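Drurbridge students teach a robot to clear the coffee table

The robotics club at Drurbridge College has spent most of this term on one job that everybody has at home and few people enjoy: getting the trash off the coffee table and into the bin. The club's project is called Tikbridge, and it's a blast to watch.

Work moved out of the lab and into a fully furnished living room in March, sofas, patterned rug, potted plant and all.

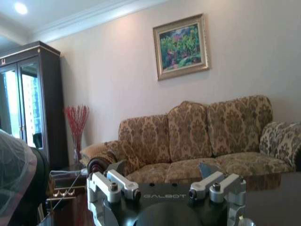
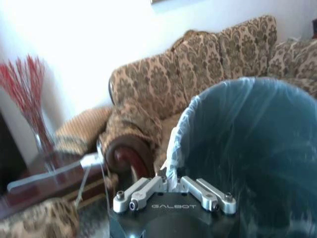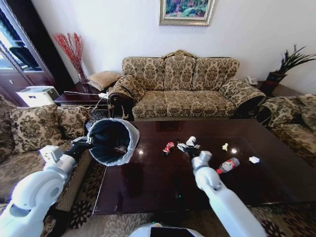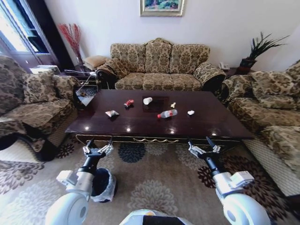
Tikbridge at work in the living room. The last two pictures show the coffee table with its litter and the robot's two white arms.

The task sounds simple until you try to write it down. The robot has to find each piece of litter, decide how to pick it up, lift it and let go over the bin. A bottle lying on its side is one kind of problem and a crumpled tissue is quite another - the tissue gives way as soon as the fingers close, and no two of them are ever the same shape. Cans are the crowd favorite. A crushed one can be gripped from nearly any side, and the red ones stand out nicely for the software.

"We started with a plain white table in the lab and got really good at it," says club captain Eylül Altıntaş. "Then we came in here and it was like starting over! The tabletop is so shiny that the ceiling lights show up in it, and the robot kept wanting to pick up the reflections. I loved it. That was the week everyone got interested."

The students fixed much of that with new training runs, 765 of them so far, each with the litter laid out differently. They work in teams of three. One student sets the table, one sits at the laptop with a hand near the stop button, and one writes down what happened in words, even if the words are just "dropped it again." The notebook is already on its second volume and is great reading.

The bin turned out to be a project of its own. Early on, the team left it in one spot and had the arms travel to it. Now they are also trying it with one arm holding the bin by the rim while the other does the picking, so the trash has a much shorter trip. Both methods are still in the running, and there are strong feelings in the club about which is better. Altıntaş is for holding the bin. Her reasoning is that it's what she does at home after a movie.

Bag liners have taken up more evenings than anyone planned for. A liner that folds over the rim moves when it's touched, and the cameras near the grippers see a lot of wrinkled plastic up close. The club has been testing with both black and white liners to get the robot used to either.

The room comes from Voven, a local furniture rental company that is letting the club use it after 4 p.m. through the end of term. Sönmez, the hardware store on the square, chipped in 400 dollars for spare parts and a frankly heroic supply of trash bags.

Next up is the regional student robotics day, where Tikbridge gets five minutes on a table it has never seen before, with litter chosen by the judges. The club's goal is to finish with a clear tabletop and nothing on the rug. Practice sessions are open to students from any year, and no programming experience is needed. The teams are especially keen to hear from people who can bring snack wrappers, paper cups and empty bottles - rinsed, please.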